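The laundromat on Plaltonness Road has 132 regular customers, and Tassanee Meesuk knows most of them by their doonas. She took over the lease in January, when the previous owners moved north, and kept the old prices.

Power is the biggest cost. Her last bill came to $776, up $139 on the one before, and she has started asking people to wash cold. Wichai Phetsri, who services machines across the suburb, says most households use twice the powder they need and never clean the filter. He charges $400 for a new drum bearing and would sooner not have to.

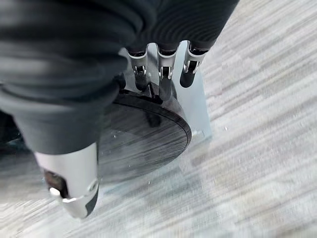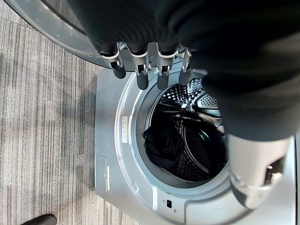

Second photo: the door opening of a silver front loader.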